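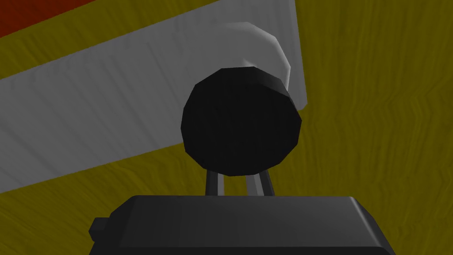 Notebook, October. Sunday, open day at Keltden

Arrived at 9:30 to start the computers before the doors opened. Teresa Brophy was already there and had the simulation running on the big screen. The real arm stayed switched off the whole day, as agreed with the safety office, so everything we showed to visitors was simulated. I write this down mostly for Aoife, who could not come in the morning and asked me for notes.

Setup: scene "Kisaler", the table with the wood texture. Wrist view on the large screen, side view on the laptop. The black cylinder is still the low polygon model, and on a big screen one sees the straight segments of the circle very well. A boy asked me if it was a nut for a bolt. I want to replace the mesh before the next visit, it is a small job.

Program of the demonstration, as we did it:
10:00 short talk by Teresa, then the gripper with the cylinder
11:30 same, but visitors drive the arm with the gamepad
14:00 Aoife Lenihan takes over, questions only

The first talk went well. We had planned for six people in each group, but the second group was much bigger and those at the back could not see the laptop. For the next time we need the side view on the wall also.

Gamepad part. The speed was too high for people who never did it before. I reduced the scale by half after the first two visitors and then it was more calm. Most of them understood the left stick quickly, but the rotation of the wrist confused almost everybody, me too when I was explaining it. Teresa proposes to lock the rotation for guests. I agree, but I would like to keep a key for unlocking it, for people from the field.

Problem with the simulator: at step 3120 the contact solver gave a warning and the picture stopped for a moment. I restarted from the saved state and continued. I saw the same warning at home with the old friction values, so I suspect that the laptop did not get the new file. To check.

Frame rate was 58 with both views open, which is good enough. With the recording on, it was lower, I did not write the number.

Questions from the visitors which I could not answer well:
- How hard does the gripper press? I said we set a limit, but I did not remember the value. Put it on the poster.
- Does the program know what the object is? Teresa answered this one better than I did.
- Why is the table yellow? It is the texture from Dremow, I never changed it.

A lady from Noonan left her card and wants to come with two colleagues to see the real arm. The card is in the top drawer. Aoife, please write to her, your English on the telephone is better than mine.

To do: new mesh for the cylinder, friction file on the laptop, second cable for the wall screen.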